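Ustarance Home Store
Storage > Boxes and tubs > Shallow boxes

Cuka Shallow Clip Box, white with dark grey clip handles

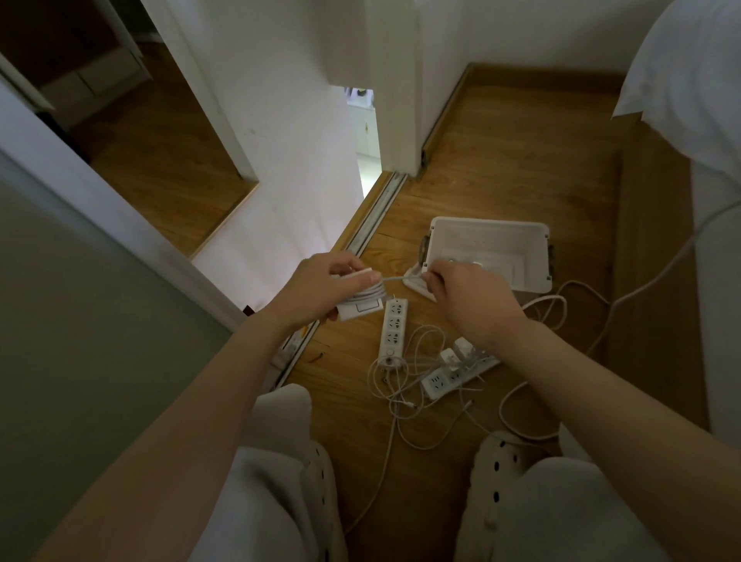 The Cuka box open on a wooden floor, with two power strips and an adapter with its cable wound round it.

In stock. Sold singly or in a pack of 3.
Capacity: 10 litres
Colour: white, dark grey clips
Lid: included, clear

The maker calls this a "complete cable management solution". It's a plastic box. We've sold it long enough to know what it does well, and it does that well enough for us to keep ordering it, but if you have a drawer full of knotted chargers then the box won't do anything about the knots. You will have to sit on the floor and do that part yourself, one adapter at a time.

What you get is a shallow, rectangular tub with a rounded rim and a clip handle at each short end. The clips fold up and over the lid to hold it down. There are no compartments, no dividers and no little labelled slots. We used to stock a Cuka box with dividers and most of the ones that came back had the dividers still in the bag, so we've stopped.

What it's good for

Chargers, phone leads, laptop power supplies, the spare router lead you're afraid to throw away. It's shallow, so things end up side by side and you can see most of what's in there when you take the lid off. With a deep tub everything you want is at the bottom. We have a deep Cuka tub too, listed under Deep boxes, and it's fine for blankets.

It also slides under most beds and sofas. Measure first. Beds sold as having "underbed storage space" vary a great deal and we've had people return boxes over the thickness of a slat.

Power strips

The question we get most often is whether a power strip will fit. A short one, yes, laid flat. A long one might go in corner to corner, and then the rest of the box is awkward to fill. Very long strips won't go in at all with the lid shut. Lay yours on a sheet of newspaper cut to the inside measurements below before you order.

Take the adapters out of the strip before you put it away. A strip with a couple of chunky plug-in adapters still standing up in it is far too tall for a shallow box, and people do try. The lid will go on at one end and sit up at the other, and then one clip takes all the strain.

Please don't use this as a box to hide a live power strip in. The maker's leaflet has a drawing which seems to suggest it, with a cable going in at the corner, and we've written to them about it. There are no vents and no cable holes. It's for storing things that are unplugged. If you want a box for a strip that's in use, buy one made and tested for that, and read the instructions that come with it.

The clips

We were doubtful about these. Clip handles on cheap boxes are usually the first thing to go, and the older version of this one had clips that popped off if you looked at them. The present ones are thicker and hook further under the rim. Gøran Haugland in our warehouse has had one on his packing bench since January, opened and shut all day, and both clips are still on it. That's one box and one man, so take it for what it is.

They are called handles and you can lift the box by them when it's lightly loaded. With a full load of power supplies we'd put a hand underneath. The maker gives no weight limit for the clips, only for stacking, and in our view a missing number usually means a poor one.

If a clip does come off it can be pressed back on. Warm it in your hand for a minute, line up the lower edge and push. Replacement clips are sold in twos from the spares page.

The lid

Clear, slightly flexible, and the part we like least. It scratches. Slide another box across the top a few times and it'll look ten years old. It's still clear enough to see whether you've got the right box. It is not airtight and not waterproof, whatever the sticker says. We'd call it dust-resistant. Don't keep it in a damp shed and expect the contents to stay nice.

Winding cables before they go in

Agnes Blomqvist, who writes our returns notes, asked us to put something useful on this page for once, so:

Unplug everything and lay it out on the floor. Start with whichever lead is on top of the heap and follow it with your fingers to its other end. Don't pull. Pulling a thin cable through a tangle just tightens the next loop.

For a charger with a fixed lead, hold the adapter in one hand and wrap the lead round its body with the other. Leave a little slack where the lead comes out of the block. That's the place where they fray, and wrapping hard against it is how most of ours have died. It's neat and quick for thin leads. For thick ones, like those on laptop supplies, make a loose coil and use a strap.

Detachable leads are better off coiled by themselves. You'll think you'll remember which one goes with what. You won't. A bit of masking tape with the name of the device written on it costs next to nothing, and it beats the printed label set (which we also sell, and which peels).

Throw out anything with cracked insulation or a scorched pin. Your council's recycling centre will have a bin for small electricals.

Measurements

Outside length, with clips: 42 cm
Outside width: 29 cm
Inside length at base: 36 cm
Inside width at base: 25 cm
Inside depth: 11 cm
Material: polypropylene box, clear plastic lid
Stacking: up to 3 high when full, according to the maker. We'd say two on carpet.
Cleaning: warm water and washing-up liquid. Not the dishwasher, the lid warps.

The sides slope inwards, as they do on nearly every box of this type, so go by the base measurements. Shops like quoting the rim size because it sounds bigger.

About the white

It's a plain, flat white when new. It shows grey scuffs from cable rubber and they don't always come off. If that will bother you, the Boateng shallow box is a similar size in dark green and hides marks better, though its lid simply pushes on and there are no clips. Under strong sunlight we'd expect any white plastic to yellow in time. The maker says this one won't. We have not had it long enough to argue.

Is it worth the money?

Against the Promomine box, which is cheaper: the Promomine is thinner and you can feel it twist when you pick it up full. For a shelf where it never moves, get the Promomine and keep the change. For something you pull out and carry to the next room, the Cuka is stiffer and the lid stays on.

Against a shoebox: a shoebox is free. If you've only got a few leads and a dry cupboard, use the shoebox.

The pack of 3 saves a little on the single price. Don't buy it for the saving. Sort your things first and see how many boxes you need, because empty boxes are clutter as well.

What customers say

We print these as they come, apart from the swearing.

"Does the job. Got all the phone stuff in with room left over. One corner of the lid doesn't sit quite flat but the clip pulls it down." Birger Solberg

"I expected it to be deeper from the description. Then I read the description again and it does say shallow. Keeping it for pens and tape." Ingegerd Amundsen

"Clips very stiff to begin with, I broke a nail. Easier after a week or so. My extension lead does not fit and I did measure, but I measured the top." Aušra Navickas

Reply from the shop: Sorry about the nail. We've moved the base measurements further up the list since this came in. If you'd still like to swap it for the longer box, quote your order number and we'll cover the postage.

Common questions

Does the box come assembled?
The clips are already on. The lid is packed upside down inside the box, under the leaflet.

Can I buy the lid by itself?
Yes, on the spares page. Lids from the older version fit, but a bit loosely.

Does it nest when empty?
Yes, if you leave the clips hanging down and keep the lids separate. They can stick together in hot weather. Twist, don't yank.

Is it safe for food?
The maker doesn't say so, and we won't either.

Will it hold batteries?
Loose batteries rolling about among metal plugs is a bad idea in any box. Keep them in their packaging or in a proper battery case.

Delivery and returns

Sent out in a cardboard sleeve. If you order the three-pack they arrive nested, lids in a separate wrap. Check the corners when it turns up, as cracked corners are the usual damage, and send us a photo before you throw away the sleeve.

You have 20 days to send it back for any reason. We'll take it back if you've had cables in it. We won't if you've written on it in marker pen.

Related items
Cuka deep tub with clip handles
Cuka replacement clips, pair
Boateng shallow box, dark green
Promomine basic box
Reusable cable straps, pack of 20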